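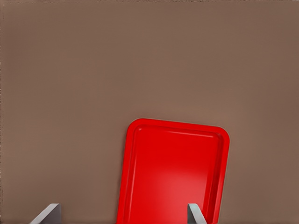

Figure 1. Simulated hand view, red tray and open gripper fingers.

Kisport tray cell: progress report to Rataria
Jul 25, 2021

Work this period went into the simulated copy of the cell, which we use to check setup changes before they go to the floor at Coste.

Hand view. The view was reset so both fingertips stay in sight when the gripper is open. The right fingertip still overlaps the tray in the setup view, and we want more clearance there before closing.

Gripper. Finger opening is now set from the Jandent parameter sheet. The old values were typed in by hand and two were wrong. We ran 600 approach cycles with the new ones — 12 stopped early, all on the same joint limit. The limit has been corrected and the run will be repeated.

Maintenance. The finger pads on the real cell were replaced in July. Inspection is now every 40 hours of running time.

Remaining: repeat run, pad wear log, handover notes. We expect to need about 20 more hours on site. No change to the budget.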